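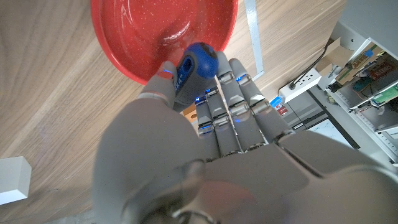

Bowls on the worktable: a thread

Rekha Amin
July 19, 2025

I've been promising this one since March, when a few of you asked how I keep small jobs from eating the whole table. My answer is a bowl. One wide, shallow bowl, and the tool you're using lives in it whenever it isn't in your hand. I love this so much more than any organizer I've ever bought!

Ours is red plastic with tiny white speckles all over it, shiny as a candy apple. I picked red on purpose. I can find it from the doorway, I can find it under a pile of instruction sheets, and everybody in the room knows what "put it in the red one" means.

Why shallow? Well, I tried deep first. I used a big Irkholm mixing bowl for ages and the small screwdrivers just vanished into it, and then I'd be fishing around with two fingers among the washers. In a shallow one the shaft pokes up over the rim and you grab it without looking.

Handle down, shaft out. If the shaft is very long and the bowl is very light the whole thing can tip, so check that before you walk off. My long Tarnmont screwdriver flips every bowl I own (it has its own mug now).

Part two of the method is tape, and oh, I have opinions about tape. Mark out a rectangle on the table. The bowl goes inside it, the parts for this job go inside it, and your coffee stays outside it. You can lay one down in the time it takes the kettle to boil.

We tried masking tape, then bright yellow floor tape, and now a pale blue-gray one that I'm a little bit in love with. It shows up nicely against light wood and doesn't shout at you all day. The yellow was like working inside a parking space.

Keep the lines thin. Wide tape gives you a little ridge, and every screw that rolls will roll along it and off the end of the table. I lost four in one afternoon that way, and one of them I have still never found.

Press the corners down with the back of a spoon. Overlap them, don't try to miter them. Mohandas Chowdary mitered his with a craft knife and they were beautiful, and they were also peeling by lunchtime.

What goes in the rectangle? Only what this job needs. A tool, a bowl, a couple of bits and pieces. I get so happy looking at a table with three things laid out on it and a bit of air between them. 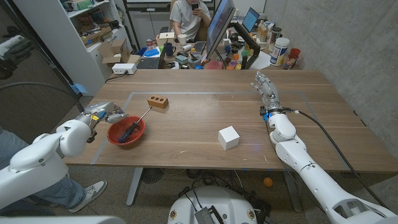 And leave the gaps alone! It's so tempting to fill them in. Somebody sets down a phone, somebody adds a tape measure "just for a second," and by the end of the day you have a junk drawer with no drawer around it.

I should say that the tidiness stops at the tape. The desks behind it are a completely different story and I'm fine with that. I used to think the whole room had to be in order before I could start anything, and so I started very little.

Floor rule, which I am still working on: anything that rolls gets picked up before the next job. Balls, pencils, the caps off glue sticks. Cords too, if you can get them tucked back out of the way. I get a B minus on cords.

Replying to Preben Riis, who wanted to know if you can do this with a tray. You can! I had a Naciri tea tray for a while, the kind with a raised edge, and it was great for watch batteries and eyeglass screws. For anything bigger I kept knocking my wrist on the handles. The tape has no handles.

Replying to Gangadharan Kotian: yes, one tool at a time in the bowl. I know, I know. But if there are two in there you will pick up the wrong one. If a job needs a Phillips and a flathead I do all the Phillips screws first, swap, and then do the rest. It feels slow for the first evening and after that you stop noticing.

Color helps here as well. A dark handle in a red bowl jumps right out at you. A red handle in a red bowl, well, I did that for a week and I don't recommend it.

The screws themselves don't go in the bowl with the tool. They go in a muffin tin, in the order they came out, starting at the top left. When I took the old sewing cabinet apart there were 183 of them and every last one went back where it belonged. I was so pleased I took the muffin tin to show my neighbor.

If you're doing this with kids, give them the tape job. Thirumalai Sastry's daughter does all the rectangles at their place and she is strict about it. Blocks inside the line are in the game, blocks outside the line are resting. I have started saying "it's resting" about my own stuff.

On lifting the tape: do it slowly, pulling back low along the table and not straight up. On oiled wood, test a little piece somewhere out of sight first. On our pale tabletop it comes away clean, but ours has some kind of hard finish and yours may not.

Is plastic okay? Plastic is great. Metal bowls ring like a bell every time you drop a screwdriver in, and I went through a ceramic one that I was much too fond of (a Broketti, green, with a chip that got longer and longer until it was two bowls). Plastic just goes tock.

You don't need to buy one, either. Go look at the back of your kitchen cupboard. There's a bowl in there that's too flat for soup and too wide for cereal — you've been moving it out of the way to reach the other ones. It's perfect!

Wash it now and then. Graphite and metal dust collect at the bottom and you'll find them on your cuffs. Dish soap, a quick dry, back to the table.

End of the day: tool back on its hook, bowl back inside the tape with nothing in it. I've kept this up for 100 days and the only one I missed was when the power went out and I couldn't see the hook.

Next thread is going to be hooks, because Mohandas has strong feelings about hooks and I'd like to get mine in before he does. Show me your bowls in the meantime, I want to see every odd one you've got. Chipped ones very welcome.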